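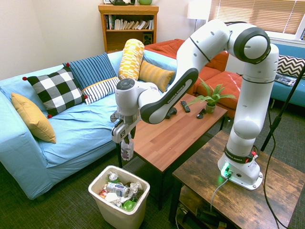 Inicio Números Autores Normas Contacto
Actas > Robótica doméstica > Artículo > Sección 3

3. Montaje y mantenimiento de la célula

La célula Lightfoot (Fig. 1) reproduce una sala de estar enmoquetada. El brazo, un Franka Emika con pinza de dos dedos, va montado sobre una mesa auxiliar de madera oscura, y el cable sale de la base por el frente de la mesa. La zona de trabajo comprende la mesa de centro y la papelera situada en el suelo, junto a ella.

Fig. 1. Célula Lightfoot. La pinza sostiene una botella de plástico transparente por el cuello, sobre la papelera. Luz de estado de la base en verde.

3.1. Fijación y referencia

La mesa auxiliar no es un soporte industrial y cede ligeramente con el brazo extendido. Por ello se comprueba la posición de la base cada 90 ciclos, con una plantilla fabricada en el taller de Branport. Si la desviación supera la tolerancia, se reaprietan los tornillos y se repite la calibración entre cámara y base.

3.2. Conservación de la pinza

Las almohadillas de los dedos se limpian con alcohol isopropílico cada 300 agarres – su superficie acusa pronto la suciedad – y se sustituyen al llegar a 1660. En la serie de Tukcombe el primer cambio se adelantó al agarre 1079, por desgaste del borde interior. La revisión corrió a cargo de Kulap Limsakul, que anotó además el par de apriete de cada dedo.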